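Startseite > Schuhe > Leinenschuhe > Fera Hoch

Fera Hoch, Leinenschuh in Gelb
Artikel 500-17
Hersteller: Tonia, Werkstatt Skostitau
Lieferbar, Versand aus Ongart

Die Fera gibt es in genau einer Farbe. Wir werden oft nach Schwarz gefragt, nach Marine und einmal, sehr höflich, nach Altrosa. Die Fera ist gelb. Wer im Dezember damit zum Bus geht, wird vom Fahrer gesehen, so viel können wir versprechen.

Das Obermaterial ist Canvas, die Sohle weißer Gummi, ebenso die Kappe vorne. Der Schaft reicht über den Knöchel. Die Ösen sind aus Metall und sitzen fest, auch wenn man beim Schnüren in Eile ist und zieht wie an einer Kirchenglocke.

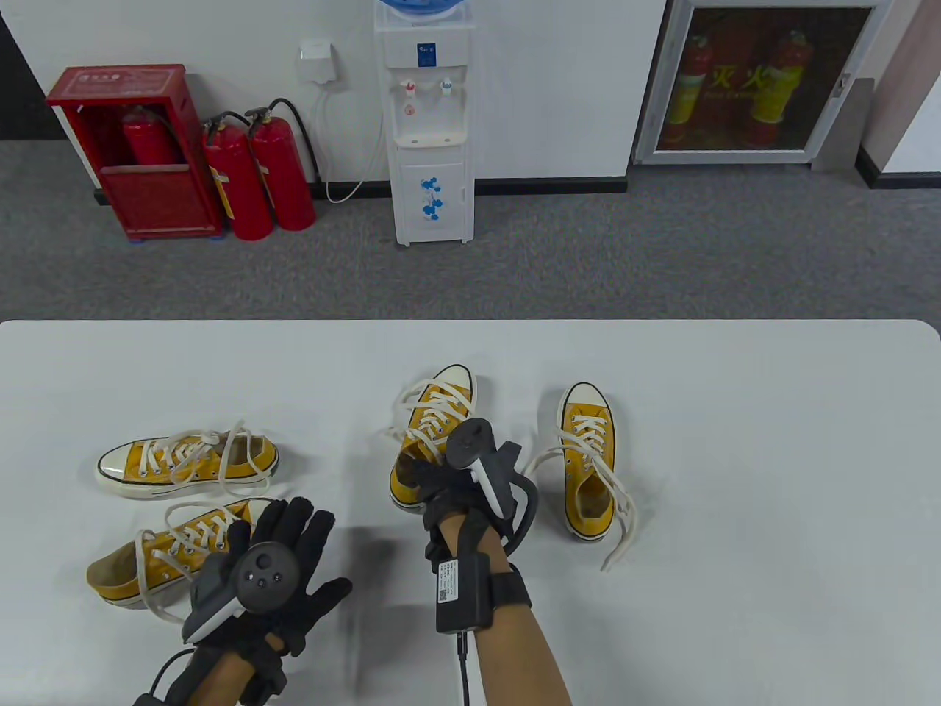 Fera Hoch in Gelb, zwei Paar, Schnürsenkel offen.

Zu den Senkeln: Sie sind lang. Das wissen wir. Ghislain Turcotte, der den Schuh entworfen hat, bindet sie einmal um den Knöchel und hält das für selbstverständlich. Alle anderen machen eine Doppelschleife oder kürzen. Wer kürzt, sollte die Enden danach versiegeln, sonst hat man in einer Woche zwei Pinsel am Fuß. Kürzere Senkel legen wir auf Wunsch bei, bitte im Bestellfeld »kurz« eintragen. Romane im Bestellfeld liest Corinne Bellamy zwar gern, sie verlängern aber die Lieferzeit.

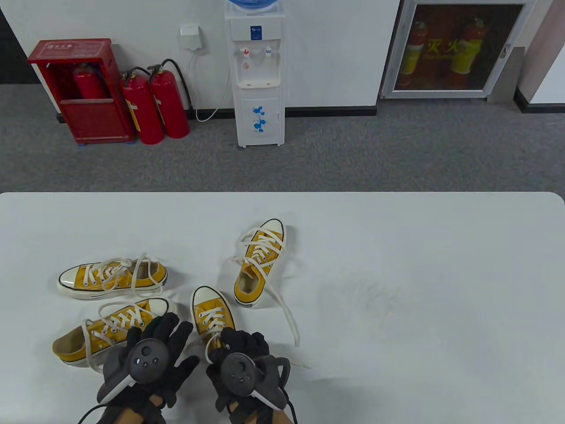 Die Schuhe kommen ungeschnürt bis halb geschnürt, je nachdem, wer gepackt hat. Planen Sie für das erste Einfädeln etwas Geduld ein und ziehen Sie von unten nach oben nach, Öse für Öse. Beim ersten Tragen drückt der Schaft ein wenig, am dritten Tag hat er aufgegeben.

Größe: Die Fera fällt groß aus. Bei halben Größen bitte die kleinere nehmen. Größe 48 führen wir auch, und zwar dauerhaft, weil Ferenc Sipos sie trägt und im Einkauf sitzt.

Pflege: Kalt mit Bürste und Kernseife, Senkel vorher heraus. Die Waschmaschine übersteht der Schuh meistens, die Garantie nie. Nicht auf die Heizung stellen. Die weiße Kappe wird mit der Zeit grau, dagegen hilft ein Schmutzradierer oder eine andere Einstellung zum Leben.

Nicht geeignet für: Regen über längere Strecken, Hochzeiten mit Kleiderordnung, Wanderungen, bei denen jemand »nur noch das kleine Stück« sagt.

Rückgabe: 7 Tage nach Erhalt, ungetragen. Ungetragen heißt, dass an der Sohle kein Kies klebt. Bitte beide Schuhe zurückschicken, und zwar einen linken und einen rechten.

Fragen zu Größe und Bestand beantwortet Tanner Gosselin über das Kontaktformular.

Stand der Angaben: 30. April 2022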